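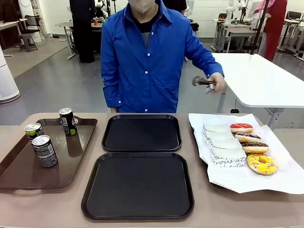 Search Search this site Go

We use cookies to remember your settings. Accept all / Manage

Handheld gripper station, tray table: inspection checklist with comments

Site: Gruvport
Station: Skavberg 2
Checked by: Vimala Ramasamy
Second check: Arif Saragih
Date: 08/10/2024

Power off the arms on the benches behind before starting. Mark each line OK, FIX or N/A.

1. Table stable, top clean, no sharp edges. OK
Comment: Wiped down before the check. One foot needed half a turn.

2. Trays whole, rims not cracked. OK
Comment: The black trays are dusty again. Wash them at the end of the shift and dry them fully. Grit on the floor of a tray gets into the finger joints.

3. Donuts on fresh wax paper, paper not hanging where the fingers can catch it. FIX
Comment: Paper comes over the tray rims. Trim or fold under. Replace the sheet whenever the glaze has soaked through.

4. Cans upright, unopened, outside dry. OK

5. Gripper handle tight, no play at the neck. OK
Comment: Play was reported last week. Malachy retightened both screws and put thread lock on them.

6. Fingers open and close fully, 10 times, no sticking. OK
Comment: A little slow on the first two. Fine after that.

7. Finger faces clean. FIX
Comment: Sugar in the corners. Warm water and a soft brush only. Do not use the solvent from the Varma kit, it clouds the pads.

8. Finger pads within life (change at 600 cycles). OK
Comment: Log sheet shows more than 30 cycles left. New pads are in the top drawer. Write the change on the sheet when you do it.

9. Operator cuffs buttoned, mask on. OK

10. Floor clear behind the operator, cables against the table legs. FIX
Comment: Tape down anything loose by the side table. Arif will do this.

11. Stop button for bench arms tested. OK
Comment: Tested from both sides. Parvathi asked for the label to be larger. Label ordered.

Open items go to Jayanthi Unnithan. Lines 3 and 7 must be closed before the next run. Line 10 can be closed the same day.

Related
Bench arm monthly check, Skirkholm
Changing finger pads
Cleaning trays and table tops
Stop button test record, October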